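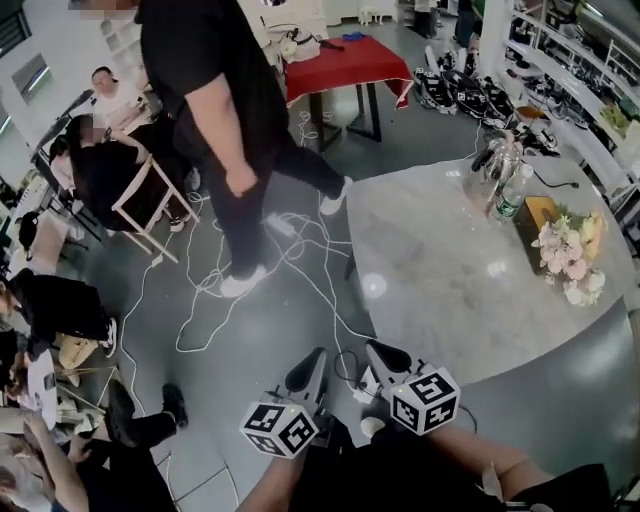 Hand-held grippers with marker cubes, cables across the floor.

Home Explore Notifications Lists Profile More

1/ Notes on what the Skokeo cells have changed on the packing side at Lostitow. I schedule labour there, so this is about rosters and tasks. The arm specs are on the Grornon site if you want them.

2/ Before: two packers per bench, 8 benches, rotation every two hours. Now the cells do the pick and place for standard cartons. People do odd sizes, rework, and demonstration.

3/ Demonstration is the new job. A packer takes a gripper in each hand and does the task at normal speed, and the motion is logged through the square markers on the cubes. The policy is trained on those logs.

4/ We logged 1,984 demonstrations for the first carton family. 89 were rejected at review, most of them for a covered marker. Forearm angle matters more than the manual suggests.

5/ Urszula Witkowska has the lowest reject rate on site. She has packed by hand for years and she doesn't hurry the release. Engineers who tried it were worse at it than packers.

6/ Pay classification lagged. For the first stretch demonstrators stayed on the packer rate while doing what amounts to training work. Kazimiera Sikora raised it and the rate moved in June. It should have been settled before the first session.

7/ Fatigue is different too. Less lifting, more static load on wrist and shoulder. We cap a set at 100 repetitions, then a break away from the grippers. Two people asked to go back to rework and did.

8/ Cables are the most common item in the hazard log. Power, charging, data, all at ankle height. Nazanin Mazandarani wants overhead drops. I agree, and the quote is in.

9/ Headcount: no redundancies so far, but three leavers weren't replaced. I'd call that a reduction. Management calls it attrition. Both words are in the minutes.

10/ Next is the Duda line, mixed cartons. Hae-won Kwon is writing the task list with the packers this time, before the cell layout is fixed. Will post reject rates once there are enough sets to compare.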